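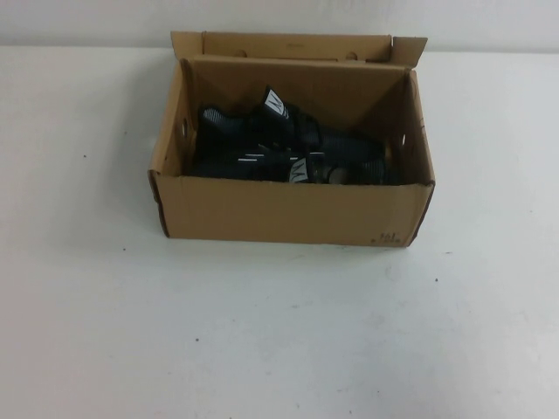

我一直觉得，搬家是一个人一生里读书读得最认真的时候。平时书在架子上，看过没看过都混在一起，只有装箱那几天，每一本都要在手里过一遍，翻一翻，犹豫一下，再决定带不带走。瓦楞纸箱敞着口搁在白桌面上，后面那片箱盖高高立着，右边的角还往外折了一点，我每次看见这样的箱子都会手痒，想往里放书！箱壁上那几个小圆孔也让我喜欢，像是给手指留的。搬过书的人都知道，书这东西比看上去重得多，箱子宁可小，不可大。

不过我今天想说的，是书装进箱子以后该去哪儿。我的看法很简单：旧书应该流动起来，而且应该在离家走路就能到的地方流动。旧书店、社区换书架、学校门口的书摊，哪怕是理发店窗台上那一排卷了边的小说，都比我们以为的要紧。

先说我自己是怎么变成这样的。十几年前我在一座叫Dedholm的小城住过一阵，语言半通不通，白天上班，晚上没有地方可去。住处拐角有一家叫Requena的旧书店，门脸窄得两个人并排进不去，里面却很深，越往后走越暗，最后一间要自己拉灯绳。店主Ibrahim Effiong嗓门很大，笑起来整条过道都听得见。我第一次进去买了一本讲果树嫁接的小册子，纯粹是因为图多字少，我看得懂。他收了钱，又从柜台底下抽出一本薄薄的诗集塞给我，说嫁接的人也该读点诗。那本诗集我看了整整一个冬天，查字典查到书脊都松了，现在还在我床头。

这种事网上买书能遇到吗？也许能，但很难。我不反对网购，我自己上个月还在网上找到一本绝版的植物志，高兴得晚饭都多吃了一碗。可是网上找书，前提是你已经知道自己要找什么。旧书店最叫人上瘾的地方正好在另一头：进门时你心里什么都没有，或者只有一个模模糊糊的念头，出来时怀里抱着一本讲灯塔看守人的回忆录，你此前从来没想过自己会关心灯塔看守人，结果当晚读到两点！

还有前一个读者留下的痕迹，这是我的私心。我收旧书，特别爱收有批注的。有一本菜谱，每道菜旁边都用铅笔写着“盐减半”，写到第80页忽然变成“盐照放”，后面再也没有改过。我不知道那户人家发生了什么，可能是不吃咸的那位搬走了，也可能只是厨子终于烦了。我为这两行铅笔字想了好几天。一本新书再漂亮，给不了我这个。

有朋友跟我争论过，说旧书脏，有霉味，占地方，孩子们又不看纸书，何必呢。脏和霉味我认，软布擦一擦，通风的阴凉处放几天，大部分能好，实在救不回来的就送去做纸浆，不必心疼。占地方我更认，我家走廊到现在还得侧着身子走。可是“孩子不看纸书”这一条，我怎么都不服。我家附近的Tollthorpe小学去年十一月办过一次换书会，规矩是带一本来，换一本走。我去帮忙搬桌子，本来打算搬完就走，后来站在那里看了一下午。有个小男孩拿恐龙图鉴换了一本火车时刻表，是真的时刻表，早就作废的那种，他蹲在墙边一站一站地念站名，念得满脸放光。他妈妈催了他三回，他头都没抬。谁说他不看书呢？只是我们平时递到他手里的，恰好不是时刻表罢了。

所以我觉得问题多半出在我们给得太整齐。推荐书单、分级读物、必读多少本，这些都有用，我也照着买过。但人的兴趣长得像野草，哪里有缝就从哪里钻出来，你得先有一堵有缝的墙。旧书堆就是这样的墙，什么都往里放，修拖拉机的挨着讲星座的，外国侦探挨着本地县志。乱一点，很好。

我住的Nallier街区眼下就有一排换书架，放在洗衣房的过道里，是邻居们自己钉的，一共12格。刚开始有人担心书会被一次搬空，还有人担心会堆满没人要的考试资料。两样都发生过。有一回一整格的武侠小说一夜之间不见了，过了差不多两个月又陆陆续续回来，还多出来两本原先没有的。考试资料确实多，我们隔一阵清一次，清出来的草稿纸背面给孩子画画。架子没有人正式管，谁路过谁顺手扶一扶歪倒的书，到今天也还站着，我每次去洗衣服都要多带十分钟，专门用来翻它。

也有人会问，这样换来换去，作者和新书店怎么办？我认真想过这个问题。就我自己来说，我买的新书里头，一大半是被旧书带出来的。先在旧书摊上碰到某个作者早年的一本，喜欢得不行，然后去新书店把后面的全买齐，出了新的还要预订。读者得先养出胃口来，胃口大了，新书旧书都吃得下。一个街区里要是一本便宜书都碰不到，很多人那点胃口还没开就关上了，这才是让我着急的事。

至于怎么送书，我有一点经验可以说说。不要把送书当成清垃圾，缺页的、泡过水的、封面掉了又找不回来的，自己处理掉。留下来的，挑几本真正喜欢的混进去，对，就是你舍不得的那几本。我去年送走过一套自己很爱的游记，心疼了好几天，后来在换书架上看到其中一册回来了，扉页夹着一张小纸条，写着“第三章太好看了，谢谢”。我站在洗衣机旁边傻笑，衣服洗完了都没听见。

写批注的朋友也请继续写，用铅笔就好。喜欢的句子画一道，不同意的地方打个问号，要是能顺手记下在哪儿读的，火车上、医院走廊里、哄孩子睡觉的时候，后来的人会高兴的。至少我会。

我家里还有一摞没想好去处的，最上面是一本缺了封底的养蜂手册，里面夹着谁的一张旧车票。养蜂的事我一窍不通，这个周末打算先读完，再把它放到洗衣房去，车票也留在原来那一页。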